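Flustness

Flustness is a small command-line tool for tidying up sewing and quilting pattern notes. You feed it a folder of plain text files and it gives you back a clean, searchable index of every stitch, seam and thread weight you ever wrote down. I built it for my own messy notes and I love using it, so now it's out for everyone!

Latest release: 2020-02-10

What's in the box

The tool itself, a starter glossary called Skukow, and a sample notebook called Ratport. Skukow has 427 entries, from backstitch to whipstitch, each with a short definition and any other names I could find for it (hand sewers have so many names for the same thing, and I wanted all of them in there). Ratport is a folder of practice notes, spelling mistakes included, so you can try every command before you let it loose on your own files. 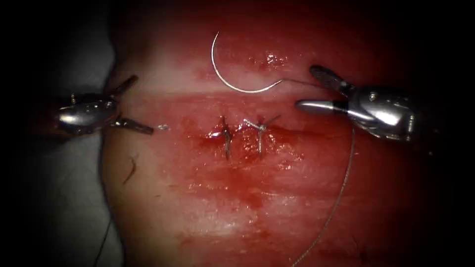 Getting started

You need Python 3. Unpack the download, open a terminal in that folder and type:

python flustness.py index ratport

A file called index.txt will show up next to your notes. Open it in any editor. To look something up, type:

python flustness.py find "blanket stitch"

Searches ignore capital letters and hyphens, so slip-stitch and Slip Stitch both land in the same spot. Add the word near at the end and you get the 2 lines before and after each match, which I use all the time.

Settings

Everything lives in settings.txt. You can change the glossary file, the line width and the number of results shown (up to 200). Lines starting with a semicolon are skipped.

Known problems

Accented letters sort after z. Tables pasted from a spreadsheet lose their columns. The merge command is new and still a bit fussy about blank lines, so keep a copy of your notes when you use it.

Adding to the glossary

Please do! One term per line, then a colon, then the definition in your own words. Regional names are especially welcome. Fitzsimmons, the companion glossary for knitting, takes entries in the same format.

License

MIT for the code, CC BY 4.0 for the glossary and the notebook.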